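# Comparing two grippers on a two-arm bench without fooling yourself

*Updated Sunday, November 24, 2019*

I've set up enough gripper comparisons by now to have made most of the mistakes at least once, and a fair number of them twice. What follows is the procedure we settled on at our shop in Falldale, written out for anybody who has a couple of arms, a couple of grippers they can't choose between, and a free weekend. You don't need a lab. You need a flat surface, some tape, one small object you won't mind dropping, and more patience than you think you have.

I'm assuming your arms already move and your controller can replay a saved pose. If you're still at the stage of getting the arm to home properly, go do that first and come back, because a gripper test on an arm that isn't homing right will only make you sad.

## What you'll need

- Two arms, or one arm and the willingness to swap grippers between rounds
- The grippers you want to compare (for us, a printed housing with our own fingers against a Claeys parallel unit)
- Foam mat tiles
- Clear tape and good scissors
- A toy block or something about that size
- Zip ties
- A notebook, paper, with a pen tied to it

We run everything from a Pluvico controller, but I've done the same test on a cheaper board and the steps don't change.

## Step 1: Put something soft underneath

Please don't skip this one. Sooner or later you'll type a wrong number for the height and the fingers will come down hard, and on foam you'll get a dent and a stalled motor. On a hard tabletop you'll get a cracked finger and a trip back to the printer, and there goes your Saturday.

Interlocking play mat tiles work very nicely. Push the seams together firmly, working from one end to the other, and then run your palm across the join. If you can feel a ridge, take it apart and try again. Plan your test spots so that none of them sit on the seam - a block resting on a ridge leans a little, and then you end up measuring the ridge.

## Step 2: Route the cable before you tune anything

I used to leave this for last, and I lost a whole evening in March to a gripper that closed beautifully in one pose and only halfway in another. The cable was pulling on the wrist. Leave a generous loop, tie it off, then move the arm by hand (power off!) through every pose in your test and watch the loop the whole way. It should never go tight and never dip down between the fingers.

Trim the zip tie tails if you like things tidy. I usually mean to.

## Step 3: Set the open width and the hover height

Open the gripper until there's comfortable room on both sides of the block, then write that number down. Use the same clearance for the second gripper, even if it can open a lot wider. A wide-open gripper forgives sloppy positioning, and you want both of them judged on the same amount of slop.

For the hover, bring the fingertips down until they're just above the mat and save that pose. Both arms start every trial from their own saved hover. If your fingers have soft pads, check the height again after an hour or so, especially if you stuck the pads on yourself, because they do creep.

## Step 4: Mark the starting spot with tape

Your eye is a lot worse at putting an object back in the same place than you'd like to believe. Mine certainly is. Put down tape, press it flat with a fingernail, and set the object against it the same way each time. 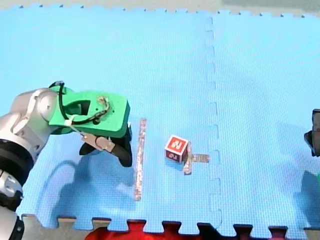
Placement marks only earn their keep if they fix direction as well as position, and for that I like two short strips crossing right beside the object. With our red letter block, the N on top gives you a second check, since you can see at a glance which way the block is turned before you start a trial. The long strip over to the left, near the green gripper, is a separate line, and it's well worth giving yourself one of those too when you want to talk about how far across the mat something happened. Foam doesn't hold tape forever, so look at the corners between rounds and replace anything that lifts.

## Step 5: Run the trials in small batches

Our last full comparison was 202 trials, and I would not do them in one sitting again. Break them into batches of 40 or fewer and switch grippers between batches, so that if the room warms up or you get tired, both grippers get their share of it.

For each trial, write down one of these:

1. Clean pick
2. Pick, but the object turned in the grip
3. Touched and lost
4. Missed

The second category is the one people leave out, and it's where I've learned the most. Two grippers can have nearly the same pick rate while one of them twists the block on almost every grab, and if your next job is stacking or sorting, that twist matters a great deal.

## Step 6: Wear it in, then do it again

Printed parts loosen up. Ours had been through more than 2,000 open-and-close cycles before I trusted its numbers, and the fingers had noticeably more play than on day one. Repeat one batch with each gripper after a week of ordinary use and compare it with your first.

We've put our blank log sheet in the Plenbridge folder along with the saved poses. Change the column names to suit yourself, but do keep the one for notes, and make it wide.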